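Search this site
Go
Last updated: October

Sorting Out the Supply Room: What Belongs in a Bin?
Student project report, Household and Workplace Organization, Drustholm campus

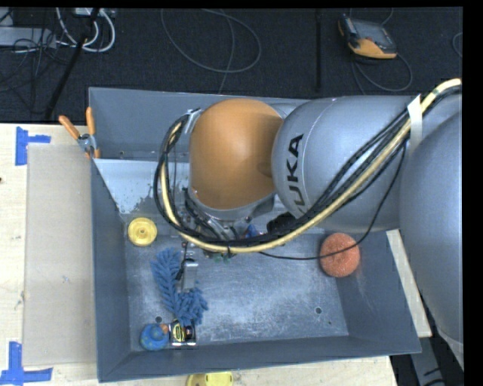

How deep should a bin be if you want people to put things back in it? Deep enough that the stuff stays put when you carry it, and shallow enough that you can see the bottom without moving anything.

I wish I'd had that answer in week one, because I spent most of the first half of this project buying, borrowing and stacking the wrong containers. My partner for the project was Myrtle Benavides, and between us we took on the cleaning supply room at the end of the second-floor hallway in Khumalo Hall. It has one door, a long shelf on each side, a sink with a slow drain and a light that takes its time. People from four different student groups go in there for sponges, dusters, cloths, spray bottles and trash bags, and they all put them back wherever their hand happens to be.

Our instructor, Florence Turcotte, asked everybody to pick a small space that annoyed them and make it less annoying. That was pretty much the whole assignment sheet. I picked the supply room because I once spent an entire lunch break looking for a dry sponge.

What was in there

We took everything out on the first afternoon and put it on the hallway floor, which did not make us popular. The total was 174 items if you count a box of trash bags as one thing and a loose glove as one thing. I'd guess (and Myrtle agrees) that a third of it was sponges and scrubbers in one state or another. There were sponges still in their wrappers, sponges with a corner torn off, sponges that had dried into the shape of a pipe. Then came the fuzzy things: dusters, dusting mitts, those soft covers that go over a flat mop. Then cloths. Then a long tail of stuff that didn't belong to cleaning at all, like a bike pump and a bag of party balloons.

The fuzzy things were the real headache! They take up a ton of room and they weigh nothing, so they ride up over the edge of whatever you put them in. They also pick up every crumb and hair from whatever they're lying on. A sponge will sit where you drop it. A duster sort of spreads out and covers the sponge, and then somebody decides we're out of sponges and buys more.

Bins we tried

Our first bins were cardboard boxes from the mail room. They were free, and they lasted until the first damp cloth went in.

Next we tried clear plastic tubs with lids, a brand called Trallance that the campus store carries. I really liked these on day one. You could see in from the side and they stacked well. But no one put the lids back on. By the end of the week the lids had their own pile on the floor, and the tub on the bottom of the stack had become a place for things to go and never come back. Myrtle wanted to keep them for the party stuff, so that's where they ended up.

Then we moved on to open bins with slanted sides and a hard bottom. These are the ones that worked best for us. With the walls leaning out, your hand goes in at an angle and you can pull a single sponge without dragging the rest out with it. They wipe down fast too. I was worried about noise, since metal on a shelf at 7 in the morning is not a nice sound, and we did get one complaint from the room next door. A strip of felt under each bin fixed most of it.

A scratched bottom doesn't matter, by the way. I tried polishing one and lost an evening. Put the sponges in and move on.

How many things in one bin

We argued about this one for a while. I wanted one kind of item per bin and Myrtle wanted bins by job, so a "kitchen" bin would have a sponge, a duster and a couple of cloths together. We ended up running it both ways, two weeks each, and asking people what they thought with a sheet taped to the door.

The by-kind setup was easier to put back. You've got a sponge in your hand, you look for the sponges, done. The by-job setup was easier to take out, because you grab one bin and go. We got 20 comments on the sheet, and more of them liked by-job, but when I checked the room in the evenings the by-job bins were always a mess. Cloths from one had wandered to another, and the duster was gone from the kitchen bin nearly every time.

So our final layout is a mix – by kind on the left shelf, and two ready-to-go bins on the right that whoever has hallway duty fills back up. It's not very elegant. It has held up for the rest of the project, though, and I've stopped buying sponges.

Color turned out to matter more than I thought it would. A blue duster in a blue-gray bin is surprisingly easy to miss in that light, while an orange sponge jumps right out at you. When we reordered, we went for the loudest colors the store had. I'd do that before I bought a single label.

Labels

Speaking of which. We made printed labels, laminated, very pretty, and they peeled off in the damp. Masking tape and a fat marker did better. Write big and put it on the short end of the bin, since that's the side that faces out. Myrtle drew a little sponge next to the word sponge, and I teased her for it, and then it was the only label people mentioned on the sheet.

The door code for the room used to be 1234 and was written on the door, so I'm not giving away any secrets there. We asked for it to be changed because the balloons kept disappearing. Still waiting.

What I'd do differently

I would measure the shelves first. We bought bins that were an inch too long and they stuck out over the edge, and I caught my elbow on them for a week before we traded them in with the Avisholm dorm, who had deeper shelves.

I would also throw out more on the first day. We kept a lot of half-used stuff because it felt wasteful not to, and most of it went in the trash a month later anyway. The pipe-shaped sponges should have gone right away.

And I'd sort out the wet things sooner. Right now wet sponges go on a rack by the sink and move to the bin once they're dry, but we only thought of the rack in the last two weeks, after a smell. Florence wrote "where do wet ones go??" on our very first draft plan, and we both read it and kept going.

Things still open: the sink drain, the door code, and where to keep mop covers, which don't fit well in anything we own. Myrtle thinks hooks. I've got a spare rail from my closet that might do it – I'll bring it in and see if it fits behind the door.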